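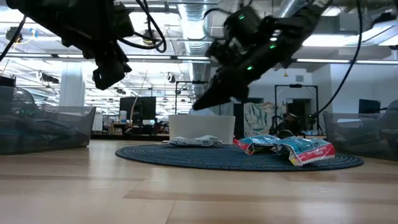 Figure 3. Snack packets on the round placemat, with the white bin behind and a grey bin to either side.

The sorting table deserves a little more space than we gave it in our first report, as a good deal of what we have to say about small packets depends on where they are lying when somebody tries to tell them apart. Our earlier work in Femel had been done with packets tipped straight on to a bare tabletop, and readers who have tried this at home will know how quickly they wander. A single round woven placemat settled matters a good deal. It gives the packets a place to be, it is large enough for a modest heap, and its dark colour is kind to the pale blues and silvers that seem so popular with the makers of biscuits at present. We had the idea from Carys Skyrme, whose family has always emptied the lunch tin on to a mat, and we adopted it for all of the Caron sessions.

The bins were chosen with rather less thought, it must be said. The grey ones are translucent, with a dip in the side, and the contents can be made out only as dim shapes through the wall. We had wondered whether this would bother people, and Hatem El Fassi kept a note of every remark made on the subject. Most of the remarks concerned the rim, which people liked, and very few concerned the view. A plain white bin stood on the far side of the mat and was known to everyone, by the end of the first Sunday, as the tall one.

Across the Caron sessions we logged 341 separate packets, sorted by members of 9 households. Each household was asked to do what it would ordinarily do with a mixed heap of snacks, and to talk as it went along if that came naturally. The coding scheme followed the one we had used in Dosutow, with one addition, suggested by Audrey-Anne Fortin, for moments when a packet was turned over before being put anywhere. She had noticed that turning over was often followed by a pause, and that the pause was longer for packets lying flat on a crumpled face.

We come now to the matter of the heap itself. A heap is harder than a row, and much harder than people expect when they sit down to it. Packets lean on one another, a corner of one stands up in front of the printing on the next, and the shiny film creases in such a way that the light falls on the very word one would like to read. Several packets may be blue. In these conditions the ends of the packet do a surprising amount of work – the crimped strip is often a different colour from the body, and it tends to stay in sight when the middle is buried.
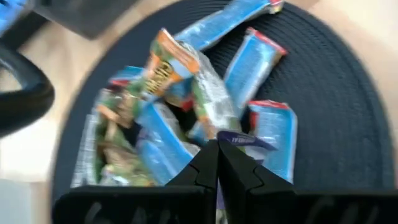
Figure 4. A mixed heap on the left and centre of the mat. Note the red crimped ends on the blue packets, and the green and orange packet standing above its neighbours.

Our sorters used these ends freely, though few of them mentioned doing so until asked. Florence Boychuk, who carried out the follow-up conversations in June, found that people would say they had gone by the name on the front and then, when invited to go through it again slowly, would point first to a red strip or a yellow corner. We take this as a reminder that what people say about reading a packet and what they do with it are two different sources of evidence, and we have kept them in separate columns throughout. Of the packets logged, 125 were placed in a bin before the printed face had been turned upwards at all.

Position on the mat made a difference too. Packets near the rim were generally taken first, even when a tidier choice lay in the middle, and the thinning of a heap from one side leaves a patch of clear mat that people then used for laying things out. In 3 of the households this became a settled habit, with the last few packets being spread into a loose line before anything more was put away. Raimo Kettunen has called this "opening the hand", after a card game of his childhood, and the phrase stuck with the rest of us. Once the packets are in a line there is room for a picture of the biscuit, or a band of small white lettering, to be seen, and the talk at the table changes accordingly. People begin to discuss flavour, and who is fond of what, and the sorting slows down again quite happily. 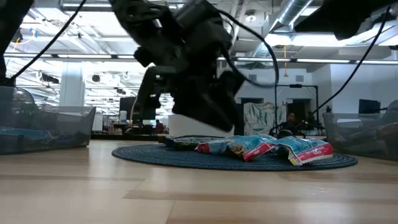 4.3 Crumpled film and the trouble with corners

Not every difficulty comes from overlap. A packet lying entirely by itself may still be awkward if the film has been squashed, and our coders disagreed with one another more often over crumpled single packets than over smooth ones in a heap. Corners were the worst of it. They droop, they fold under, and on some varieties they carry a second colour that looks, at a glance, like part of a neighbouring packet.

We tried flattening a batch by hand before one of the later sessions, and gave it up. The creases came back as soon as the packets were handled, and two sorters remarked that a flattened packet looked as though it had been opened already, which put them off. The remaining sessions were therefore run with packets just as they came out of the shopping, and the figures in the next section should be read with that in mind. The one exception is the Brarkivov set, which reached us by post in a box rather too small for it, and which we have reported separately in the appendix.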